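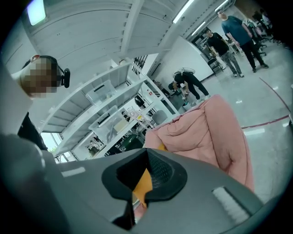 Acolchado en rosa

Foro Rurham > Posicionamiento web > Tiendas online

Filtros de color indexados: ¿noindex o canonical?

ketsara_s
Aug 16, 2026
Buenas a todos. Llevo la web de Jakia (ropa y textil de casa) y me acabo de encontrar un pastel. Tenemos 440 productos y el buscador nos ha indexado 4000 URL, casi todas combinaciones de filtros: color, talla, precio, orden... En abril cambiamos la plantilla y creo que viene de ahí. El tráfico a las categorías buenas ha bajado y no sé si es por esto o por otra cosa. ¿Les meto noindex a todas o tiro de canonical a la categoría madre? Gracias!!

pixelrancio
Canonical y a otra cosa. Yo lo hice en una zapatería y en un par de meses se limpió solo.

Woldemariam
Pues yo no lo veo tan claro. El canonical es una sugerencia, y si la página filtrada se parece poco a la madre te lo puede ignorar tranquilamente. Noindex, y cuando hayan salido, entonces ya piensas en el robots. Pero en ese orden, por favor: si bloqueas antes, el bot no entra y no lee el noindex.

pixelrancio
Ya, pero con noindex a saco te cargas también las que traen visitas. Hay gente que busca "chaqueta acolchada rosa" tal cual.
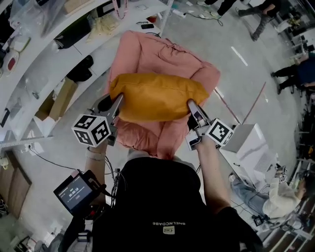 Re: Filtros de color indexados: ¿noindex o canonical?

ketsara_s
Vale, he pasado el Motamton esta tarde y en eso pixelrancio tiene razón. Hay 119 URL de color con clics, y el resto, cero patatero. Lo que me da miedo es que algunas tienen 2 productos y ya está, eso es una página pobrísima, ¿no?

Woldemariam
Las de 2 productos, fuera. Con las otras haz subcategorías de verdad —URL limpia, título propio, un textito— y enlázalas desde el menú. Al resto, noindex.

pixelrancio
Lo del textito me sigue pareciendo relleno, qué quieres que te diga. Título y buenos productos, y vas servida.

Woldemariam
En ropa nunca me ha sobrado, pero bueno, no vamos a discutirlo otra vez jaja.

ketsara_s
Empiezo mañana por las de color y os cuento. ¿El sitemap lo regenero ya o espero a tener los noindex puestos?

pixelrancio
Ya, y que solo lleve las que quieras indexar.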